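Home | Rooms | Light and Color | Materials | Ask a Question | For Teachers

Why Bright Things Look White and Dark Walls Look Gray

By Deepak Dubey
February

A room contains surfaces and sources. A surface is anything light lands on, such as a wall, a ceiling, a door or a table. A source is anything that sends light into the room. The sun is a source. A lamp is a source. A window is not a true source, but it lets outdoor light through, so people who plan lighting often treat it as one.

This page explains how light moves between sources and surfaces, and why a plain gray surface can show many different grays at once.

What a surface does with light

When light reaches a surface, three things can happen to it. Part of the light bounces off. This is called reflection. Part of it goes into the material and turns into a very small amount of heat. This is called absorption. If the material is clear or thin, part of it passes through to the other side. This is called transmission.

A painted wall transmits no light that you would notice, so only the first two matter. White paint reflects most of the light that reaches it. Dark gray paint absorbs most of it. Suppose a dark gray wall reflects 15 percent of the light. The other 85 percent stays in the paint.

The number has a name. It is called reflectance. A fresh sheet of printer paper has a high reflectance. A chalkboard has a low one.

Smooth and rough

Reflectance tells you how much light comes back. It does not tell you where the light goes. For that you need to know how smooth the surface is.

A very smooth surface, such as a mirror, sends light off in one direction. The angle going in matches the angle coming out, like a ball bounced on a hard floor. This is specular reflection.

A rough surface sends light off in all directions, and the bumps can be too small to feel with a finger. This is diffuse reflection. Flat wall paint is diffuse. You can stand anywhere in the room and see the wall.

Most surfaces do both. Semi-gloss paint is mostly diffuse with a little specular reflection added. If you walk past a semi-gloss door you will see a pale patch slide along it as you move. The patch is a blurry reflection of a window or a lamp.

Why one color shows as many grays

Paint a wall with a single can of gray. Let it dry. Look at it with one lamp switched on. The wall will not look the same all over.

The part nearest the lamp is lighter. The far corner is darker. Distance is one cause. When you move 2 times as far from a small bare bulb, the light reaching you drops to one quarter. Long tubes and wide panels follow a gentler rule when you are close to them.

Angle is another cause. Light that strikes a wall straight on is packed into a small area. Light that strikes at a slant is spread over a larger area, so each part receives less. You can see this with a flashlight. Point it straight at the floor and the spot is round and bright. Tilt it and the spot stretches into an oval and gets dimmer.

Shadows are a third cause. A shadow from a small source has a sharp edge. A shadow from a wide source has a soft edge, and it can be so soft that it looks like a smudge. It is hard to tell a soft shadow from a dirty mark just by looking. Move the object you think is casting the shadow. If the dark patch moves too, it is a shadow.

Color can shift as well. Gray paint is rarely made from black and white alone. A paint maker may add a little blue, green or brown. In bright light you may not notice it. In a dim corner the extra color can be easier to see, and a gray that looked plain in the store looks slightly green at home. Hemant Lodhi, who mixed paint at the Agarwal hardware store, kept a card of grays beside the counter and asked customers to look at it both at the window and at the back shelf before choosing.

Why bright panels lose their detail

Your eye adjusts to the amount of light. In a dim place the pupil, the black circle in the middle of the eye, opens wide. In a bright place it closes down. A camera does a similar job by changing how much light it collects for each picture. This setting is called exposure.

An exposure has to suit the whole view. If most of the view is dark gray, the camera collects more light so that the gray can be seen. Anything very bright then receives too much. Once a spot on the sensor has reached its limit, more light cannot make it any brighter. It is recorded as white. A pattern, a cover or a cloud inside that area disappears. The word for this is overexposed.
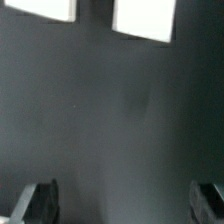 The same limit applies in the other direction. If the camera collects less light, the pattern in the bright area may come back, but the dark surfaces sink toward black. Many cameras have a slider that lets you choose. Some take several exposures and join them together.

Blur is a separate matter. A camera needs a short time to collect light. If the camera or the object moves during that time, edges are smeared in the direction of the movement. In dim rooms the time is often longer, so blur is more common there.

Try it

You need a sheet of white paper, a sheet of dark gray paper and a desk lamp. Ask an adult before you move the lamp, and do not touch the bulb.

1. Tape both sheets to a wall, side by side.
2. Place the lamp about 70 centimeters away and switch it on. Switch off the other lights.
3. Look at the gray sheet. Find its lightest part and its darkest part.
4. Move the lamp to one side so the light strikes at a slant. Look again.
5. Cover the white sheet with your hand held a short distance away from it. Move your hand closer to the paper and watch the edge of the shadow.
6. Draw the gray sheet using only a pencil. Press harder where the paper looks darker.

Keep your drawing and repeat the test in daylight with the lamp off. Compare the two drawings.

Words used on this page

Absorption: light staying in a material.
Diffuse: spread in all directions.
Exposure: how much light a camera collects for one picture.
Reflectance: the share of light that a surface sends back.
Specular: sent off in one direction, as by a mirror.

Contact: Skuvby Learning Pages, P.O. Box 1487 | © Skuvby | Back to top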